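Home | Boards | Rules | Search | Log in
Filed under: Facilities & Hospitality > Refreshments
8 replies | 1087 views

Returning unclaimed drinks to the serving board

lensa_berhe
Members are asked to comment on the restocking procedure for the Gellcombe site before it is adopted. Under the present draft, any can left on the table at the end of a session is returned to the wooden board, grouped by kind, and left unopened for the next group. The orange Fanta below had been left standing on the green, with its tab still closed, and would qualify for return.

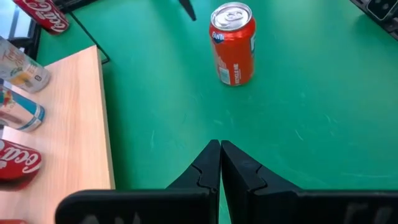
Re: Returning unclaimed drinks to the serving board

n.coelho
I support the draft with one reservation. A can that has been away from the board should be wiped before it goes back. At Skaslow we adopted this rule in December and have received no complaints.

Rodrigo Cunha
I must disagree with the grouping requirement. Visitors take what they want, and the order is lost within minutes. Staff time would be better spent checking dates. The Serrano site keeps its cans in whatever order they arrive.

lensa_berhe
The grouping is intended for the person restocking, who can then see at a glance what is running low. With the red cans kept together and the blue and silver ones beside them, the row can be checked from the far side of the room.

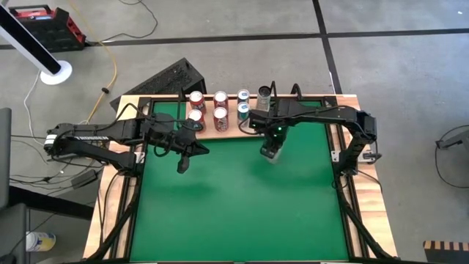 I would also ask that taller containers be kept at one end of the board, so that they do not hide the cans. The draft does not mention this at present, and I propose adding it as item 11.

Rodrigo Cunha
I have no objection to item 11. My objection to grouping stands, and I request that it be recorded.

a_arruda
Could the draft also state where empties go? Our recycling bin at Windine is 14 steps down a back stairway, and cups and cans are regularly left on the landing.

n.coelho
Empties are covered in item 8. The location of the bin is a matter for each site.

Dindo Sebastian (moderator)
Mr. Cunha's objection has been recorded. Comments on the draft will be accepted until 9/15/20. Questions concerning the stairway at Windine should be posted under Buildings.

Share (11) | Print | Back to top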